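Hard water, and what it does to a dishwasher

Clirutance tests household water-softening equipment for retailers and property managers. Its senior test engineer has spent most of his working life on dishwashers, and his view of the subject is narrow and practical. Scale, he says, is a chemistry problem that gets sold to people as a cleaning problem.

"Calcium bicarbonate stays in solution while the water is cold," he said. "You heat it, carbon dioxide leaves, and calcium carbonate drops out on whatever is hottest. In a dishwasher, that means the heating element first, then the spray arms, then the glassware."

The lab runs its long tests at a hardness of 200 milligrams per liter, measured as calcium carbonate. He chose the level because it gives measurable deposits in weeks. At lower levels the differences between two machines disappear into the noise of the scales used to weigh the elements.

The most recent series compared two softener units, the Trolline and the Zesum, fitted to identical dishwashers. The Trolline machine completed 552 cycles before its element had gained the limit weight. The Zesum machine reached the same limit at 524. Asked whether the gap matters to a household, he was unenthusiastic.

"It's five percent. I would not buy one over the other for that. The salt setting makes a bigger difference, and in most of the homes we visit the salt setting is wherever the factory left it."

Most machines with a built-in softener let the owner enter a hardness value, usually from a strip test. Set too low, the resin is regenerated too seldom and hard water passes through. Set too high, the machine uses salt and water it does not need, and very soft water has its own cost. Glass etching, which owners often take for scale, cannot be removed.

"Put vinegar on a cloudy glass," he said. "If it clears, you had scale. If it stays cloudy, the surface has gone and you can stop scrubbing."

He was equally brief on detergent. Phosphates used to bind much of the calcium. The replacements, mainly citrates and similar compounds, do the job less completely, and they need the right dose. Tablets fix the dose for an average load at average hardness. At the high end of the range he prefers powder, which can be increased. 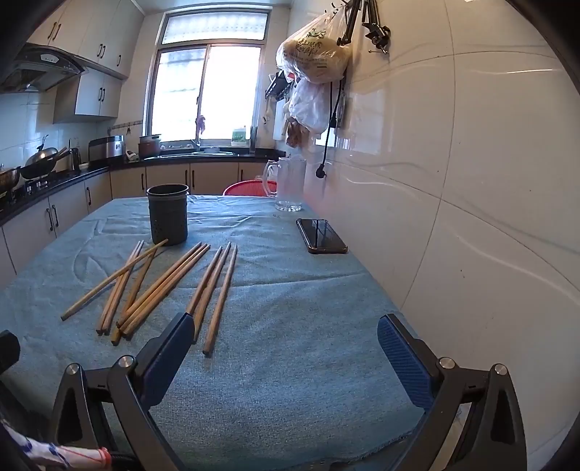

Wood is a separate matter. The lab gets regular questions about bamboo and wooden utensils, and his answer is to wash them by hand, at any hardness. Long exposure to hot alkaline water raises the grain, and lacquer lifts at the edges. Softening the water does not change that.

The next series starts in April with a third unit, from Sung, which doses citric acid into the rinse and has no resin at all. The run is planned for 12 weeks. He expects the element to stay clean and is less sure about the door seals.

"Rubber and acid, every day, warm," he said. "We'll cut the seals open at the end and measure them."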